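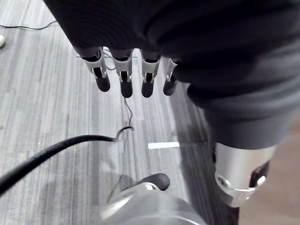 Four fingertips, all pointing down.

Tresport Kitchen News, August 18, 2024

Quick one this month, jam on the stove as I type. Runner beans! Everyone has too many. Don't boil them to death. String them, slice on the slant, 2 minutes in salted boiling water, straight into cold. Drain well — and I mean well, or teh dressing slides off.

Dressing: olive oil, lemon, one crushed garlic clove, pinch of salt. Toss while the beans are still a bit damp from the colander, no wetter. Crumbled feta on top if you like it. Kokkinos on the Biven road have the good stuff in brine, ask at the counter. Toasted almonds also nice. Feeds four as a side, fewer if my lot are in.

Freezing: same 2 minutes, cool, dry, spread on a tray till hard and then bag up. Almost 11 bags in mine already, send help.

Bean supper is in September at the Irimholm hall. Room for 60, bring a dish and your own plates please, we ran short last year. Puddings especialy welcome. Doors at 12, food when it's ready.

Plum recipes next time. Jam's catching, must go.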